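Boris Begović has been teaching robot arms by hand for Clakance since July, and he is not sure "teaching" is the right word for it. He holds the controls, the arms follow, the computer keeps a record. "You do the job 149 times and hope it picks up the part you cared about," he says.

The job, at the moment, is tea. I asked why anyone would choose that. "Because investors drink it," he said, and then took it back — pouring is hard, he explained, and the stream punishes a shaky wrist.
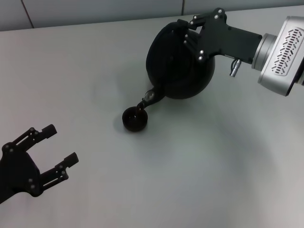 His doubts start with the operator. Begović can't feel the weight of the pot through the controls, so he judges by eye and corrects late, and his corrections go into the record with everything else. "It learns my bad habits too. Who sorts those out?"

Clakance wants up to 2000 pours before it trains again. I wondered whether more of the same would help much. He shrugged. He would take 415 from several people over 2000 from one tired man, but the schedule was written before he was hired.

Would he let the trained version pour for a guest? "With cold tea, maybe." And a different pot? He laughed at that one. They have only the one pot, he said, and he has asked for others twice.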